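Chapter 7

Looking After the Gripper in a Memory Fitting Cell

After this chapter you should be able to prepare a two-finger gripper for board work, check its alignment before a shift, and decide when its finger parts must be changed.

7.1 Why small errors matter

In Chapter 6 we looked at cells which put heavy parts on pallets. There, an error of one millimetre is seldom noticed. In the present chapter the part is light and the place for it is narrow. A memory module must go into its slot straight, with its notch at the right place, and with even pressure on both ends. If the gripper holds the module only slightly wrong, the arm will still go to the taught point, and the board may be damaged.

The cell we use as our case stands in the repair hall of Prunska, a firm which renews used desktop computers. It has one arm, one gripper and one flat table. The computer case lies on its side with the cover removed. The cell was set up by Liudmyla Kuzmenko, and its maintenance book is kept by Tamás Oláh, who kindly allowed us to copy some pages from it.

7.2 What wears first

Students often expect that the motors of the arm will fail first. The book from Prunska tells another story. In August the cell fitted 1,624 modules, and every stop in that month came from the gripper. Two causes appear again and again:

A link screw becomes a little loose, so that one finger arrives later than the other.
The finger tips become smooth, so that the module turns in the grip when it touches the slot.

Both faults grow slowly. For this reason the operator checks the gripper at the start of each shift, and also after every 100 modules.

7.3 The check before the shift

The arm is first moved by hand control to the waiting point, away from the computer. Each screw of the finger links is then tried with the correct key. It should not turn. If it does, it is taken out, cleaned, and put back with a drop of thread lock. The cell must then rest for 10 minutes before the next step.

Next, a test module, which is never used in a customer's machine, is placed between the fingers. The arm is brought slowly above the slots and stopped there. At this point the operator compares the angle of the module with the direction of the slots, and looks at where the finger tips hold it.

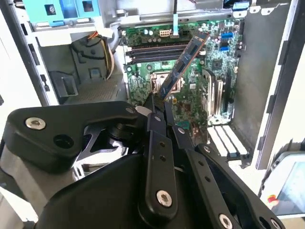
Figure 7.1 A memory module held in the gripper just above the slots of an open desktop computer. Note the steep tilt of the module.

The angle at the stopping point is written in the maintenance book together with the name of the operator. When it differs from the taught value by more than 2 degrees, the arm is not allowed to go down. The operator returns it to the waiting point and begins again with the screws. Only when these are found tight are the finger tips changed, as explained in Section 7.4.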